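Plastic glasses on a marble table

The hire shop Mikska keeps its tableware in a long room behind the counter. Plates are stacked on the lower shelves, cutlery goes in lidded tubs, and the glasses have a wall to themselves. The owner started the business with a set of borrowed garden chairs and a van. She now does weddings, school fairs and a good many fortieth birthdays, and the thing she is asked for more than anything else is plastic wine glasses.

"People ring up and ask for glass," she says. "Then I ask them where the party is. If it's on a patio or by a pool, they change their minds fairly quickly."

She holds 2348 pieces of drinkware at present, and 595 of those are coloured plastic stemware. The rest is clear tumblers, jugs and a small stock of real glass that goes out mainly in winter. The coloured range came in by accident. A customer wanted pink for a christening and the supplier, Kollano, would only sell mixed cases.

"I had the pink spoken for and all these other colours left over. I thought I'd never shift them. The next month a woman took the lot for a garden lunch, and she told her sister, and it went on from there."

Customers like the colours for a practical reason as well. With clear glasses, everyone puts theirs down and picks up somebody else's. With a mixed set, a table of five can have a different one each – as long as people remember which they started with.

"Children are very good at it," she says. "They know they're green and they'll tell you about it. The adults forget by the second drink."

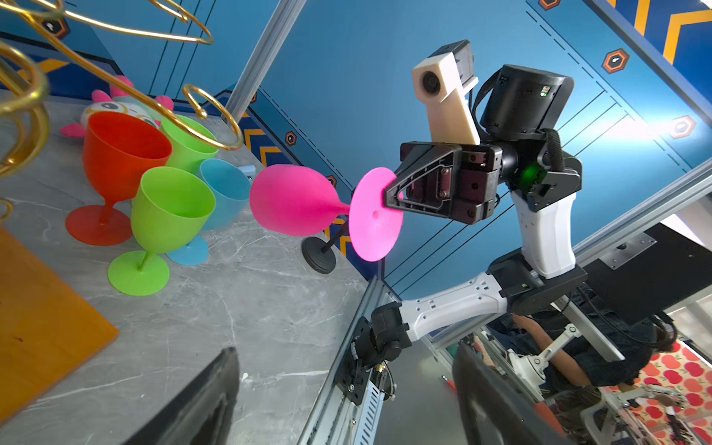 Plastic wine glasses in pink, red-orange, lime green and light blue, with a black stand on the marble tabletop.

The glasses are heavier work than they look. Each one has to be checked when it comes back, and she does this by hand, turning it to look at the bowl, the stem and the foot. Scratches on the bowl are the usual fault. A glass with a cracked foot is thrown away, and one with light scratches goes into a cheaper set that she lets out for children's parties.

Washing is done at a low temperature. She tried a hotter cycle in her first year and lost a whole tray, which came out cloudy.

"You can't get that off. I tried vinegar, I tried baking soda, I tried some stuff in a tub that cost more than the glasses did. They went to a playgroup in the end, for the sand pit."

Drying takes longer than washing. Plastic holds on to drops of water where real glass would let them run off, so everything stands on racks overnight and is wiped with a cotton cloth in the morning. She does not stack stemware. It goes into divided crates made by Plitari, bowl down, and the crates are labelled on two sides so that she can read them whichever way they have been pushed on to the shelf.

Asked which colour goes first, she does not need to think. Pink is always booked by April, and the light blue follows in early summer. The red-orange took a while to catch on.

"It looked wrong in the catalogue. Put it on a table next to the green and it's a different thing. I've started laying a few out on the counter so people can see them together."

She is also looking at a taller style from Magagula, with a wider foot, for customers who set up on grass. The sample she was sent stayed upright on the lawn behind the shop for an afternoon, though she says there was not much wind. The price is what holds her back. She would want at least two crates of each colour before she put them on the list, and there is no room on the wall until some of the old tumblers go.

"I'll probably sell those off at the end of the season," she says. "I said that last year as well."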